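Vaston puts its handheld gripper kit on the rental list 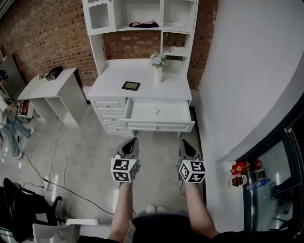

The rental costs less than most buyers expect, according to the product lead at Vaston, and the training takes less time than the paperwork. The company began lending out its paired handheld grippers in March, after two years of selling them only as part of a larger package.

"People kept asking for just the grippers," she said. "They had their own software and their own staff. They didn't want the rest of it."

The kit is sold under the name Vidimby. A customer gets two grippers, cables, a carrying case and a printed setup guide. The operator holds one in each hand and does ordinary household jobs with them, such as opening drawers, putting things away or setting a table. The recordings are then used to train robot arms that carry the same kind of jaw.

Each gripper has a cube with printed black-and-white markers on it, which the software uses to work out where the hand is. The product lead said the cubes are the part customers damage most often.

"They get scuffed on door edges. We send 9 spares with every kit now. It used to be two, and we were mailing them out every Thursday."

A rental runs for a minimum of two weeks. The full kit costs $2,661 to buy, and part of the rental fee is credited if the customer decides to keep it. Shipping is extra. She would not say how many kits are out at the moment.

One of the first renters was Drindance, a small firm that records household tasks for other companies. Its operations manager said the crew was working on the first afternoon, though the first recordings were not much use.

"We moved too fast," he said. "You open a drawer the way you do at home and the tracking can't keep up. We slowed everybody down and did the drawers over."

He had two complaints. The grippers get heavy on the wrists after an hour, so his crew swaps operators more often than planned. He would also like a longer cable.

"You learn to step over it, but I'd pay for another few feet," he said.

The product lead said a lighter housing is being tested. The jaws come from Kuipers, which also makes the replacement tips, and any change has to fit the tips already in use. A longer cable can be ordered now, though it is missing from the price list.

Asked who should not rent the kit, she said anyone hoping to record a handful of examples and stop there.

"For one simple task in one room, I tell them to plan on roughly 200 good recordings," she said. "If they only have a day, I tell them to wait until they have a week."

Rental requests go through the sales desk, which answers by the next working day.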